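Swapping Speakers, Again

November 5, 2023

So I did the thing I swore I wouldn't do until my old bookshelf speakers died, and bought new ones while the old ones were still perfectly fine. They're the Ralness standmounts, the smaller of the two, in the walnut finish (the black was cheaper and I still dithered over it for two weeks). I paid 1000 dollars for the pair at Nutach, the little hi-fi place out past the old bowling alley, and carried them home on the back seat with the belts on.

First impressions were not great! I hooked them up to my Werno amp, which puts out 30 watts a side and has never once felt short of power, and the bass just sat there like a wet towel. Upright bass sounded like one long note. I had them on the same stands in the same spots as the old pair, eight inches or so from the wall, and I figured that would do. It did not do. The Ralness has its port on the back and the old ones had it on the front, so of course it was going to matter.

I spent most of an evening shoving them forward a couple of inches at a time, with the same three songs going round and round. By the time they were a bit over two feet out, the low end had tightened up and the singers had stopped sounding like they had a cold. The living room looks a little silly now, with two boxes standing out in the rug like guests who don't know where to sit, but I've gotten used to it faster than I thought I would.

Toe-in was the next rabbit hole. Pointed straight at my chair, they were too bright for me, cymbals especially. Straight ahead was nicer but kind of vague in the middle. I ended up with them crossing a good way behind my head, and I've put painter's tape on the floor so the vacuum can't undo it all.

What I like most is how they do quiet stuff. I play a lot of solo piano late at night at a volume that wouldn't wake a cat, and with the old pair I always wanted to nudge it up a notch. With these I leave it alone. Big rock records are a different story. They're clean, and they go plenty loud, but I do miss a little of the dumb fun of the old pair. Drums used to jump more.

Everything streams off my phone for now, which is fine, except that I keep wandering off with the phone and then having to walk back in to skip a track.
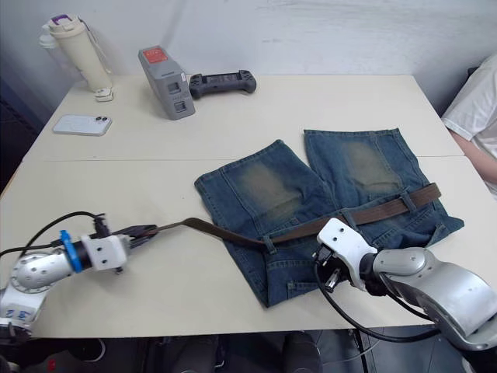
Phone face down, tumbler close by.

I've also been thinking about cables, mostly because the ones I have are now too short on the left side and pulled tight across the floor. Nutach will make up a longer pair for me with plain copper wire and banana plugs, and I'm going with that. They also let me hear a pair of Pitkänen floorstanders while I was in there, at 2000 dollars, and yes, they had the drums. They also had cabinets that came up to my ribs and I don't have the room, so please don't tempt me in the comments.

The old speakers are going in the bedroom once I clear off the dresser. I'll do another post in December when I've had more hours on the Ralness pair and the new cables are in. Oh, and I still have to decide about the grilles. Off sounds better to me, on looks better, and I've changed my mind twice this week.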